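Forum > Haushalt & Garten > Regenwasser, Tonnen, Pumpen

Thema: Regentonne im Winter draussen lassen oder nicht??

ysa_pruvost
Sep 28, 2021
Hallo zusammen, kurze Frage, muss gleich wieder los. Haben seit dem Frühjahr eine Tonne am Fallrohr, Kunststoff, 300 Liter, von Seltura. Nachbar meint die muss im Winter leer sein und rein. Rein wohin?? Keller ist voll. Laut Zettel "frostbeständig", mehr steht da nicht. Wie macht ihr das?

Bucur_V
Leer machen, umdrehen, fertig. Deckel drunter damit er nicht wegfliegt. Hahn abschrauben und in die Küchenschublade, sonst findest du ihn im Frühjahr nicht.

kompost77
Ich lass meine seit 6 Jahren voll stehen. Nix passiert. Konische Form, Eis schiebt sich nach oben raus. Die ganze Panik versteh ich nicht.

Bucur_V
@kompost77 schön für dich. Mir hat es im Februar 2 Stück zerlegt, beide voll bis oben, beide auch konisch. Riss einmal rum am Boden. Kommt halt drauf an wo man wohnt. Wir hatten hier eine Woche richtig Frost, auch tagsüber.

ysa_pruvost
ok also leer. Und das Fallrohr? Da ist so eine Klappe dran. Wenn ich die zumache läuft alles in den Gully, oder?

Bucur_V
Klappe zu, genau. Bei den Fallrohrfiltern mit Schlauch lieber den Schlauch ganz ab und Stopfen rein, da steht sonst Wasser drin und das Teil platzt. Frag nicht woher ich das weiß.

tzeng
Halb voll ist auch ok, find ich. Hab nen Holzbalken schräg reingestellt, der nimmt den Druck vom Eis. Und leere Tonnen kippen bei Sturm um. Meine lag mal beim Nachbarn im Carport, gab Ärger.

kompost77
Balken ist Märchen. Styropor genauso. Bringt nur was wenn das Ding eh halten würde.

tzeng
Dann halt Märchen — meine steht noch.

gartenhexe_wan
Bitte nicht vergessen sauber zu machen wenn ihr sie schon leert!! Der Schlamm unten ist super Dünger fürs Beet, einfach drauf damit. Wände mit Bürste und bisschen Essigwasser, kein Spüli. Bei mir war nach einem Sommer alles grün, hab zu zweit gekippt und ausgespritzt, halbe Stunde und gut.

ysa_pruvost
Essigwasser, wieviel Essig auf den Eimer? Und geht das nicht ans Plastik?

gartenhexe_wan
Kleiner Schuss, ich mess das nie. Gut nachspülen. Die Gummidichtung vom Hahn nicht drin einlegen, die wird spröde.
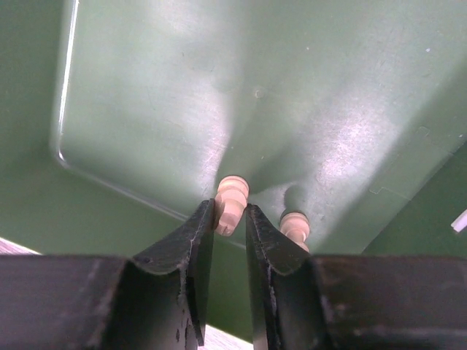

Was ich noch sagen wollte, Algen kommen vom Licht. Also Deckel drauf und möglichst Schatten, dann musst du im Jahr drauf kaum schrubben. Die hellen Tonnen sind am schlimmsten, da kannst du zuschauen wie es wächst. Meine alte beige hab ich irgendwann mit Vlies eingewickelt, sah furchtbar aus aber hat geholfen.

HaoranZh
Hat hier jemand einen Erdtank? Überleg gerade einen von Prelden mit 2.000 Litern, dann hat man das Theater mit dem Frost nicht mehr. Der Aushub schreckt mich aber ab, bei uns ist nur Lehm.

kompost77
Für was, willst du ein Fussballfeld gießen? Zwei Tonnen verbinden und gut. Kostet einen Bruchteil.

HaoranZh
6 Hochbeete und Gewächshaus. Im Juli waren die Tonnen nach ein paar Tagen leer. Bruchteil vom Geld, ja, aber auch Bruchteil vom Wasser.

Bucur_V
Lehm geht, musst halt mit Kies verfüllen und nicht mit dem Aushub. Und vorher bei der Gemeinde fragen ob du es anmelden musst, ist überall anders. Mach am besten nen eigenen Thread auf, sonst findet das später keiner.

HaoranZh
Mach ich, danke.

ysa_pruvost
So, Rückmeldung. Tonne ist leer, Schlamm liegt bei den Rhabarbern. Hahn ging nicht ab, sitzt bombenfest, mit der Zange wollt ich nicht dran. Kann der dranbleiben wenn er offen ist?

tzeng
Ja, offen lassen. Aufgedreht und Tonne gekippt dass nichts drinsteht. Dann passiert da nix.

kompost77
Und in nem halben Jahr schreibst du das hättst dir sparen können ;)

ysa_pruvost
Vielleicht. Liegt jetzt umgedreht hinterm Schuppen mit nem Stein drauf. Danke an alle, auch an kompost77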